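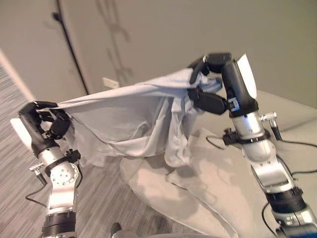 14 Aug 2022. Cloth folding, light grey piece

Went back to the thin grey cloth from the Prallo bundle. Log no. 101 has the cotton one.

1. Pick up by two corners and pull the top edge straight before doing anything else. A bunched corner is fine as long as the edge between is taut.
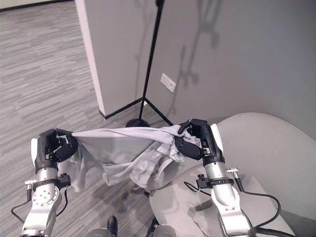 2. Lower on to the table, bottom edge first. Smooth from the middle out.

3. Fold in half, then in half again. Thirds came out lopsided both times.

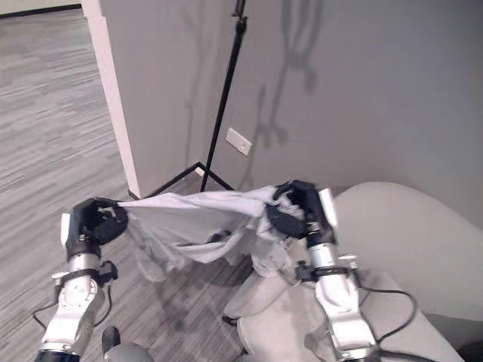

Fabric for the next order: Thirumalai wants something heavier from Rätsep, over 192 cm long if they do it. I'd keep a thin one too. With the top edge fairly straight the lower part still hangs in creases, and a heavier cloth won't give us that to practise on. Ask about price by December.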